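wk 4 notes - metamorphic rocks + surfaces (reading is the Stutine chapter, skim the tables)

Recap: metamorphic = existing rock changed by heat, pressure or fluids, stays solid the whole time. If it melts it's igneous, different unit.

Veined stone look vs. plain dark slaty look. Keep the two apart in your head, the quiz mixes them up.
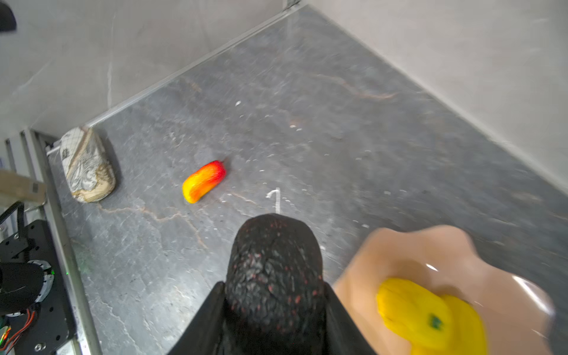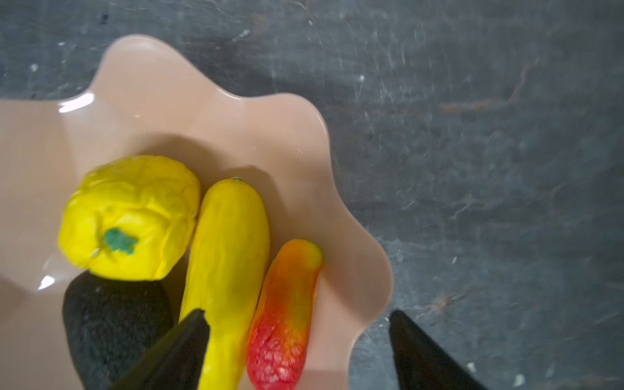
**Marble**
- starts as limestone or dolostone
- calcite grains regrow, lock together, old fossils mostly wiped out
- veins = impurities. Clay, iron oxides, sand, sometimes graphite. Iron gives rust and tan colors
- fizzes in dilute acid (so does vinegar on a counter, slowly, ruins the polish)
- Mohs 3ish, a knife scratches it

**Slate**
- starts as shale or mudstone
- LOW grade. Squeezed sideways, tiny mica flakes line up, rock splits in flat sheets
- that splitting is *cleavage*, it is not bedding!! the two can cross at any angle
- no fizz, usualy

Grade order for mudstone, memorize: slate > phyllite > schist > gneiss. Grain size goes up as you go.

**Contact vs regional**
Contact: hot magma next door, narrow baked zone, little or no layering. Regional: mountain building, huge areas, layering common. Marble can come from either one so don't use it to decide.

**Wollutero section** (handout map, both sides)
- quarry face is the marble, slate is downhill past the Xue fault
- measured thickness of the marble 59 m
- map scale is 1:3,000, not the 1:300 printed on teh first batch. Fix yours
- Ustard pluton to the north, ask yourself why the grains get coarser that way

Trade names: shops sell plenty of "marble" that a geologist would call limestone or serpentinite. Acid test and scratch test before you write anything down.

For lab: hand lens, pencil, closed shoes. 2 samples each, label before you break them. Sketch goes on the back of the sheet. Cleavage arrows need a scale bar

Next wk - folds, start reading early, its long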